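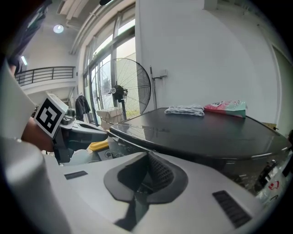
**Ticket 397 - Nemow mail client keeps re-downloading old messages**

Opened by: Saskia Kerslake
Status: waiting on me, I guess

Hi again! So the Nemow inbox is doing its thing where every morning it pulls down 27 messages I've already read and marks them all as new. Same ones each time - mostly receipts and a long thread about parking. I've restarted the laptop, signed out, signed back in, and deleted the local cache folder like the Devberg help page says to (it came right back, fatter than before).

Karim Hegazy had me turn off push sync and switch to checking every 5 minutes. That got me through one morning clean and I was thrilled, then bam, all the receipts again at 8:10.
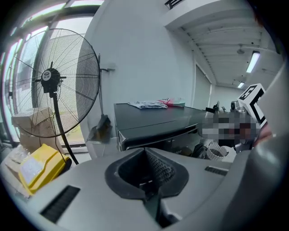
Next thing I tried was removing the account and adding it back as IMAP. It asked for the password 2 times and then sat on "preparing folders" all through lunch. When it finished, my Sent folder was in there twice - one copy empty, one fine.

Update, 3:40 pm: Karim spotted that my old phone is still signed in and set to POP. I've taken the account off it and left the laptop alone. Cache folder is untouched too, in case you want the logs out of it. I'll check the inbox first thing tomorrow and post what I get. Please keep this open till then!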